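Woston pitches a signal service to small traders, with little to back it up

3 October 2025

Woston, a brokerage that caters to people trading from home, began selling a signal service on Friday called Tostotine. Subscribers get an alert when a stock closes above its 60-day average on rising volume, and a second one when it is supposedly time to get out.

The company says the alerts "beat the market" in testing. The test covered 30 stocks, all picked by Woston, over a stretch in which most shares went up anyway. A person who bought the lot and went fishing might have done as well. Woston has not said how the signals did after commissions, and it did not answer when asked. 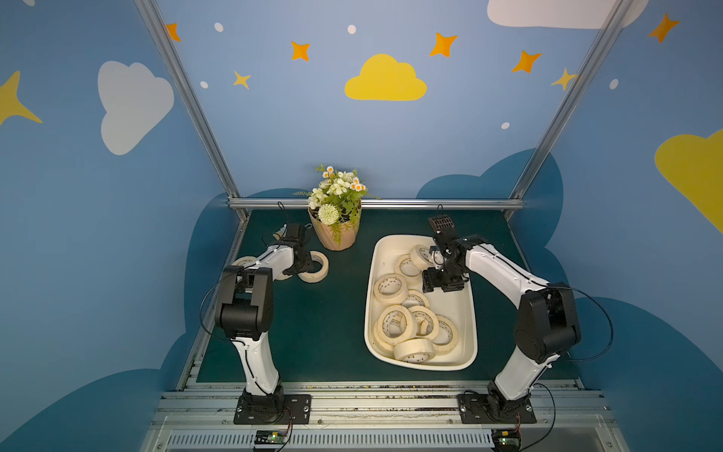

Two robot arms at a tabletop in a booth painted with clouds and stars.

Segundo Cuadros, an analyst at the research firm Kinsella, has read the seven-page paper that came with the launch. He was not impressed.

"They show you four winning trades in detail," he said. "I would like to see the losers. A moving average is free on any charting site, so what is the monthly fee for?"

Dillasen, a rival broker, dropped a similar product last year after customers complained that the exit alerts came too late to be of use. Woston says its own exits are faster but gives no figures.

The first month is free. Anyone who signs up now will be billed starting in November, unless they cancel by phone. There is no button for it in the app.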